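Custard tart filling weeps after a night in the fridge. Bake temperature or starch?

Posted by Thư La
Monday, August 22, 2022

I bake a plain egg custard tart in a 9-inch metal pan with a removable bottom. The filling is 2 cups half-and-half, 4 large eggs, 1/2 cup sugar, 1 teaspoon vanilla and a pinch of salt. The crust is blind baked until brown and brushed with egg white while hot. I pour the filling in warm and bake at 325 F on the middle rack for 40 minutes.

Texture is fine the same day. By the next morning there is a thin layer of clear liquid between the filling and the crust, and the bottom goes soft. The last four tarts all did it. The recipe is from an old Krawczyk booklet that came with my mixer, and it gives no internal temperature, only "until set."

Things I have already changed: whole milk in place of half-and-half (worse), a longer blind bake (no difference), straining the filling (smoother, still wet). The oven is a Dalance electric, convection off. Should I add cornstarch, or is this a temperature problem?

Washington Bezerra

Temperature first. Liquid under a custard that looked fine when cut is usually syneresis. The egg proteins set, keep tightening as they heat, and squeeze water out of the gel. You often won't see it until the tart has been chilled.

"Until set" is a poor instruction. If the center is firm in the oven, the outer two inches are already overcooked. Use a thin probe and pull the tart at 170 to 175 F, measured halfway between the rim and the center. The middle should still move as one piece when you nudge the pan. Carryover will finish it.

Check the oven as well. I logged mine with a Gravmont probe clipped to the rack. Set to 325, it swung up to 350 on each heating cycle, and the back left corner ran hotter than the front. I now set it to 300 and turn the pan once at the halfway mark. Bake time goes up to 50 minutes or so, depending on how warm the filling is when it goes in.
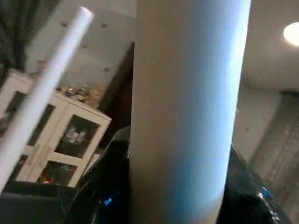
Cooling matters too. Leave the tart on a rack at room temperature until the bottom of the pan no longer feels warm, but no longer than two hours out of the oven. Then refrigerate it uncovered for the first hour. If you wrap it warm, condensation drips back onto the surface and gets blamed on the filling.

On starch: 2 teaspoons of cornstarch for your volume will widen the safe range. Whisk it into the sugar before the eggs go in. The texture gets slightly heavier, closer to a pastry cream. I would try the lower oven first and change one thing per bake, otherwise you won't know which one worked.

The milk result fits. Less fat and more water gives a weaker gel.

Grutura

just use more eggs. my aunt does 6 and it never leaks. also i put crushed cookies on the bottom of the crust and they soak it up

Thư La

Baked again at 300 F with the same filling and no starch. Pulled at 172 F after 53 minutes. After 14 hours in the fridge there was a trace of moisture at one spot on the rim and none under the center. The crust was still crisp enough to lift a slice cleanly. Will try 1 teaspoon of cornstarch next time and compare.

I have not tried the six-egg version. With 2 cups of dairy I would expect it to taste of egg.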